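I have been meaning to write down our cloth rules for months, mostly so I can stop reciting them to every new person over coffee (hi, Theano, this one is really for you). They started as a few lines on a sticky note and have grown, as these things do, into a page and a half that Dionysis printed out and hung by the door.

The first rule, and the one I care about most, is to hold a fabric item by as little of it as you can get away with before you write its label. Stripes are wonderful for this. You can see a fold the moment the lines bend, and on plain cloth you'd be squinting at it all afternoon. We once had to relabel 56 episodes of plain black fabric because two of us had different ideas of what "folded" meant, and I would not wish that evening on anyone.

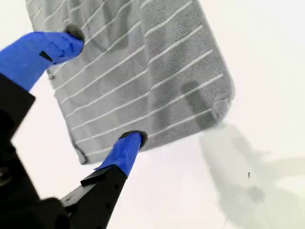

Gray with white stripes, pinched between the two fingertips.

The second rule is about tape, and I know it sounds fussy! If a finger is wrapped, look over the wrap before the first run of the day and again after lunch. Wrinkles are fine. A loose end that could catch a thread gets trimmed or redone, and you put your initials in the log so the next person isn't left wondering. Panagiotis used to skip the log, and then he spent a whole February morning trying to work out why his grasps had changed, and now he is the strictest of us all, bless him.

Then there is the matter of two arms sharing one table. Our rule is that one arm holds and the other waits until the hold is settled, and only then does the second one come in. Keep the waiting finger short of the cloth, and bring it in slowly.

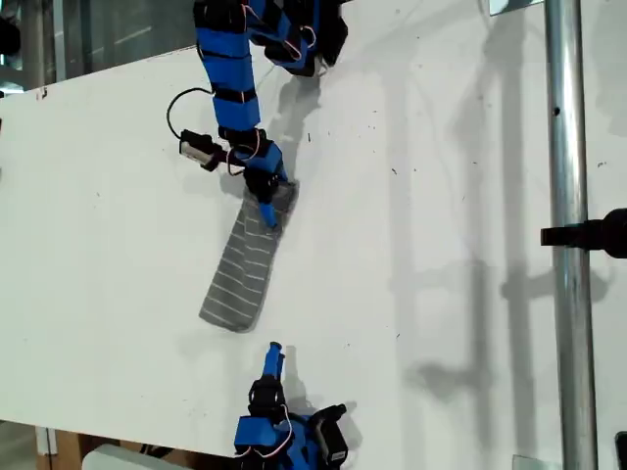 I'd add that the speed limit for that last approach is written as 8 percent of full speed, and it applies to everybody, including people in a hurry and including me. Polyxeni argued for a higher number and we had a long, friendly fight over it, and I still think she may be right for stiffer items like denim. For knits I'm not budging.

Small stuff from the bottom of the page: wipe the table between batches, leave slack in the camera cable, keep your sleeves out of the reach of both arms, and stop after 100 runs to look through what you've recorded. Oh, and a bad run stays in the log with a note beside it. Please don't delete them, I read every one.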